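Data card for the Manach gripper comparison set, release 2. Issued 26 Jan 2024 by the Vistoslow handling laboratory. Queries should be sent to Ruth Londoño.

## Summary

The set contains 4000 recorded grasps made with hand-held grippers on everyday objects. It was compiled to help the laboratory choose between two jaw designs, Manach A and Manach B, before either is fitted to the Apaza arm. Each grasp is stored with its wrist-view video, the jaw opening over time and a short outcome label.

The set does not include force readings. These were collected for part of the work in November but were withdrawn after a calibration fault was found in the sensor amplifier.

## Contents

| Folder | Contents |
|---|---|
| `grasps/` | One subfolder per grasp, numbered in order of recording |
| `labels/` | Outcome labels, with the initials of the labeller |
| `calib/` | Camera and jaw calibration files |
| `excluded/` | 367 grasps removed from the main set, each with a reason code |

Grasps in `excluded/` are not part of the 4000. They may be used for testing fault detection, but should not be added to comparison figures.

## Labels

Every grasp carries one of four labels: `held`, `slipped`, `missed` or `unclear`. Kevin Chambi and Yolanda Sánchez labelled the full set separately. Where they disagreed, Arben Vukčević reviewed the video and his decision was final. Both original labels are kept – users studying agreement between labellers will need them.

`held` means that the object stayed between the jaws until the operator released it on purpose. A change of angle within the jaws is permitted.

## Known limitations

- Thirteen operators took part, all of them staff at the Rurnov site. Left-handed use is poorly represented.
- Manach B was recorded later than Manach A, and operators had more practice by then. Direct comparison of success rates should take account of this.
- Clear plastic objects are under-represented in both halves.
- Timestamps in release 1 drifted against the video. Release 2 corrects this, and release 1 should no longer be used.

## Gripper and recording position

Both designs use a parallel pair of jaws driven through pivoted linkages. The jaws are fully closed at the start of each recording, and this position is taken as zero opening. Cables are tied to the linkage arms and should be checked for free movement before each session.

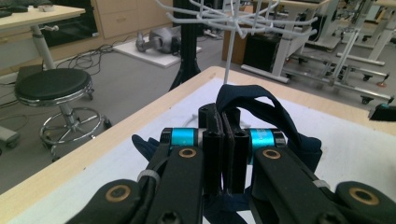 ## Access and citation

The set is available to partner institutions on written request. Please cite it as "Manach gripper comparison set, release 2, Vistoslow" and state which jaw design was used. Corrections to labels should be sent to Aníbal Arango with the grasp number – accepted changes are listed in `CHANGES.md`.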